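The Jacket Count Is the Wrong Count

Print this article | E-mail this article

Friday, November 13, 2020

In October the folding line at Juvix jammed and tore the collars off two coats before anyone reached the stop button. The company's notice called it "a handling deviation." I call it a machine that kept pulling when the cloth stopped moving.

What bothers me is the number that came with the apology. Juvix says its system learned from 1,478 folds done by people working hand-held grippers, and we are meant to hear that and relax. How many of those folds went badly? How many had a button caught or a sleeve trapped under the hem? The notice doesn't say. If the people doing the teaching are careful, and I'm sure they are, the machine mostly learns what careful looks like. It doesn't learn when to let go. 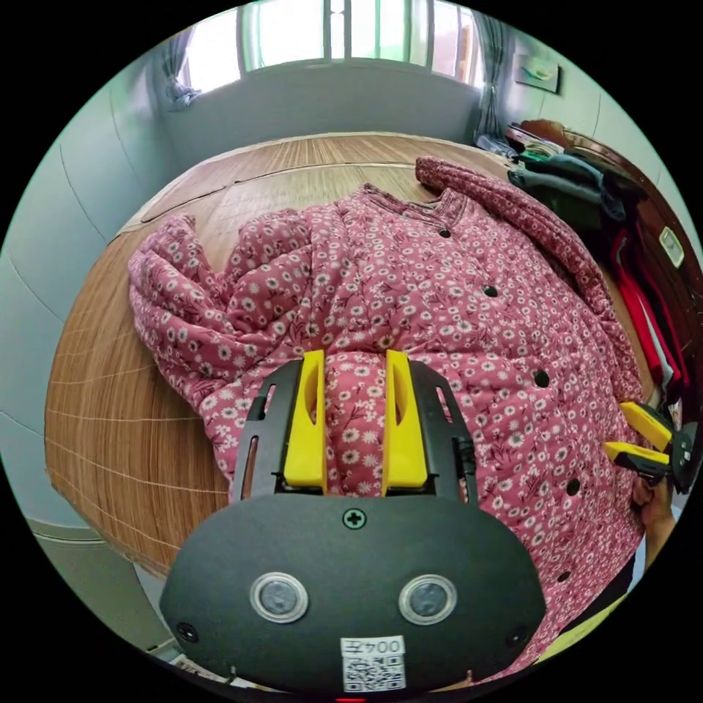 Two hand-held grippers at work on a buttoned, quilted jacket.

A person feels a snag through the fingers and eases off. I'd like to know what the Juvix line feels, and who set the limit. Brurmont, which bought the same equipment, has asked for a slower pull and a second stop button. Fine, but a button still needs somebody standing next to it, and the sales pitch was that you wouldn't need anybody.

Publish the bad folds. Then we can talk about trust.

Related items
Brurmont delays second folding line
Voß recalls 255 conveyor guards
Iselum warehouse: 20 questions for the safety office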